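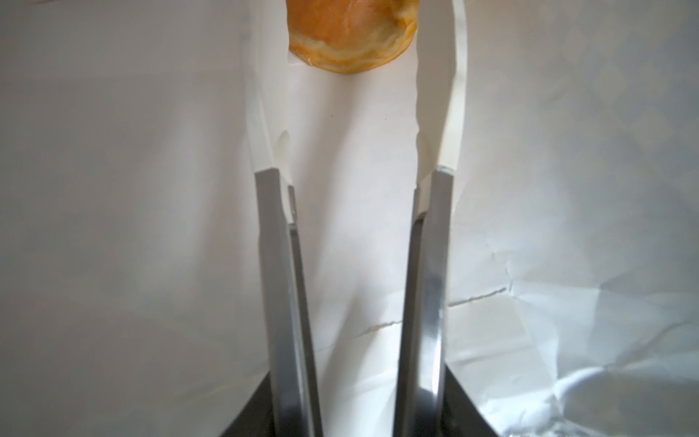 Monday, 4:10 pm. Bakery bagging, paper bags only. The Onu bags came in flat, a bundle of 200, and they hold a crease at the bottom fold that has to be pushed out before anything will sit square in them. Used 71 so far. Kept the ones with a torn lip in the Karkum box, do not throw them out, I want to measure where they tear.

Order of filling still not settled. Long rolls first leaves a slot down the side for a small piece. Round ones first and the long ones end up standing on top and the bag can't be folded over.

Wall baskets stay where they are for now. I'd like the spare bags up there, flat, but the supplier's bundle is too wide unless we split it.
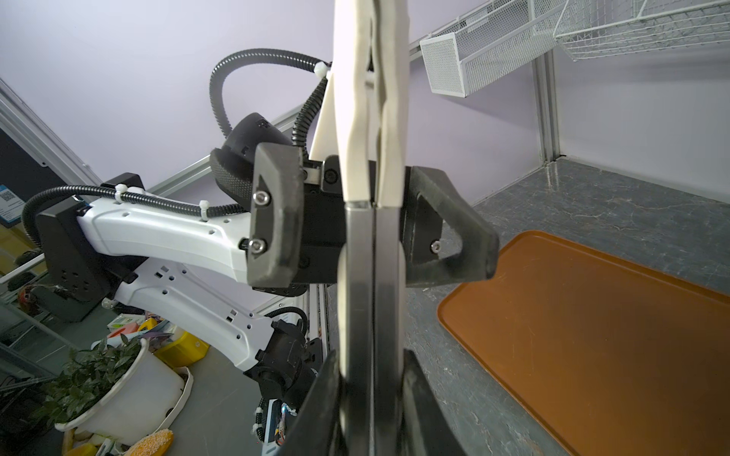

Orange tray on the marbled top, wire baskets behind.

Gradix sheet wants one line per bag: what went in, in what order, lip torn yes/no. Please write "none" if there is no tear. Blank lines cost me most of an hour last time.

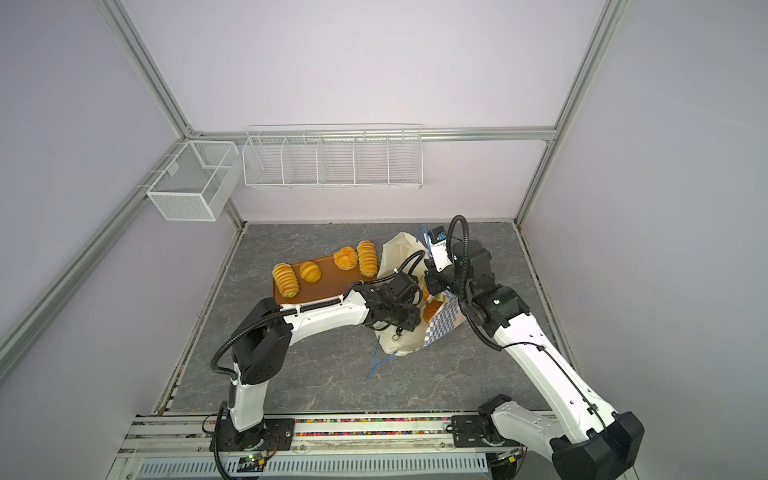 Tray layout needs a rule. I have been putting the bread down any way it lands and then wondering why the fill order changes between bags. With the tray turned at an angle, as it was with the mixed set, the long ridged bun at the back corner sticks out over the edge, and the crescent ends up between bigger pieces. Try long ones parallel to the short side, small ones nearest the bag. Tape marks on the floor for the tray corners.

Bags also want to stand with the mouth fully open before the first piece. Half open, the lip folds inward and catches.

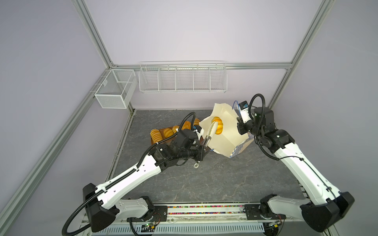

Flindemow wrote back that we should roll the lip down once, a finger's width, before filling, and that their own bags tore far less after they started doing it. Worth 60 bags to find out. Same rolls, same order, half with the lip rolled and half without.

To do: tape, split the bundle, ask Onu for the price on 4,000 in the heavier paper.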